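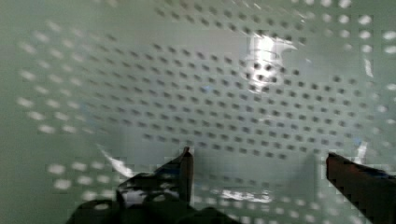
Good Practice for Shared Robot Workstations
Student Project Report, Group 6
Callum Dobson, Stefaniia Symonenko, Reece Rowbotham
Project supervisor: Gemma Garside
Submitted 28 May 2022

1. Purpose

The Rerno project was set up to draft a short code of practice for students who operate a robot arm on household objects. The existing laboratory rules at Birkent cover electrical safety and access. They do not address how a work surface is to be arranged, or who may reach into it while the arm is powered.

2. Method

The group reviewed the laboratory's written procedures in April and interviewed two technicians. A draft of the rules was then applied for 50 sessions. Operators completed a one-page form at the end of each session, and Gemma Heywood checked the forms against the session log.

3. Rules on the work surface

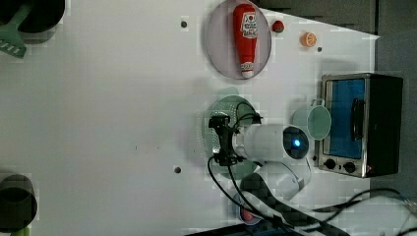
Rule 3 requires the operator to name the target object and all other objects within reach before motion is enabled. The draft first limited this list to items next to the target. Reviewers objected that the arm can touch objects well away from it. With the gripper over a green colander, for instance, the list must also take in the ketchup bottle on its plate, the mug lying on its side and the toaster oven. An appliance with its indicator light on is to be entered as powered, whether or not the task involves it.

Cables are covered separately. The operator must confirm that no cable lies across the planned path of the arm, and must repeat the check after any change of tool.

4. Findings

Most incomplete forms lacked the entry for powered appliances. Operators reported that the wording was unclear, and the entry has been moved to the top of the form.

5. Recommendations

The group recommends that the rules be adopted at Birkent for one term and reviewed by the Marsden laboratory before wider use. Hand entry with the arm powered should remain prohibited.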